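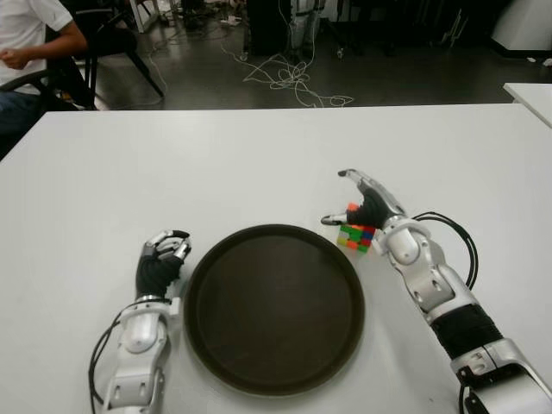 Which meteor nights are worth it with kids?

Florencia Yáñez
August 13, 2020

Hi all! We stayed up last night for the Perseids and my two kids lasted until 9 (yes, really) before they started fighting over the blanket. I saw one faint streak and they saw nothing. Did we go out too early? And is there another shower this year that doesn't need a bedtime disaster?

Iara Gallardo

Way too early, I'm afraid – the Perseids get better after midnight, and the best stretch is right before dawn. We put ours to bed at the normal time and wake them up later with cocoa. For another one, try the Geminids in December. They get going earlier in the evening, so kids can see some before bed. It's cold though, so bring everything you own! I drive out past Jara to get away from the streetlights, and I make everybody put their phones away so their eyes can adjust. Give it 20 minutes at least.

Fidel Troncoso

just get a telescope

Macarena Henríquez

Please don't buy a telescope for this, Fidel! Meteors go all over the sky and you'd miss nearly all of them. Lie flat on your back and look up. You can still try tonight or tomorrow, but the moon comes up after midnight, so keep it behind a tree or the house.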